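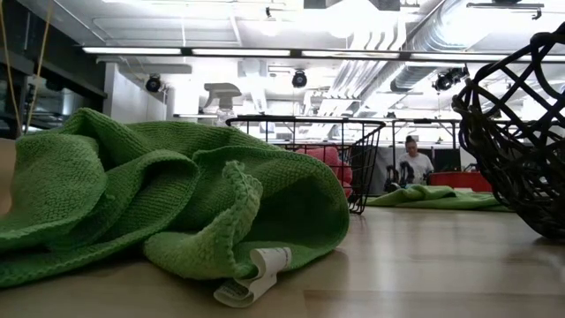

**Cloth folding: 129 tries and a number to be careful with**

The Clatero group has put out its write-up on towel handling, and the figure everyone is passing along is 129 successful folds in a row. I read the whole thing twice. The figure is real. It also means less than the people forwarding it seem to think.

The method is called Luvis. It learns from recorded demonstrations made by people, 611 of them in the set used here, and then picks grasp points on a cloth it finds in a heap. Older methods tend to start by looking for corners. Luvis skips that and guesses a good first pull from the general shape of the pile, then guesses again once the cloth has moved. I like that part. Corner finders fall over as soon as a corner is tucked under, and in a heap one usually is.

Now the trouble. All 129 folds were done on one kind of towel, in one color, under the same lights. The write-up calls the starting heaps "random," but they were made by picking the towel up in the middle and dropping it from a set height. Anyone who has emptied a dryer knows that covers a small part of what cloth can do. A drop from the middle leaves the edges hanging outward, where they are easiest to grab. Twisted towels were left out, and so were towels lying on other towels.

There is a second test further back, and it got one paragraph. The group mixed in other household things and asked the system to find the towel first. It managed 19 folds before the run was stopped. Why it was stopped is not explained, and the failures are not sorted by cause. A missed grasp and a wrong object are very different problems, and I would want to know which one I was buying.

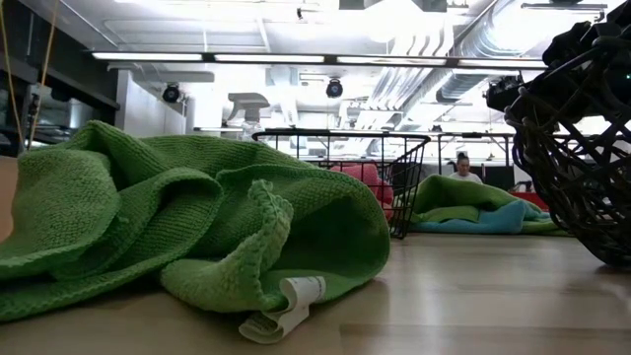

Does the clutter test show that Luvis can cope with an ordinary room? It shows that the system got through 19 folds with other things nearby, and without a failure count that can't be turned into a success rate.

The comparison table needs a hard look too. Luvis is set against Walczak, a corner-based method that was given only 2 camera views when it was built to use more. The authors admit this in a note under the table. They say adding views would have slowed the trials, and maybe so, but the gap they report is then partly a gap in what each method was allowed to see.

What I'd ask for next is dull and cheap: several towel sizes, a few colors, heaps made by someone outside the group, and every failed attempt listed with what went wrong. The Trarkamen benchmark already has rules for most of this. Clatero says a longer report is coming in June, with the demonstrations included. If the failed runs are in there as well, I'll go through them and report back in the next issue.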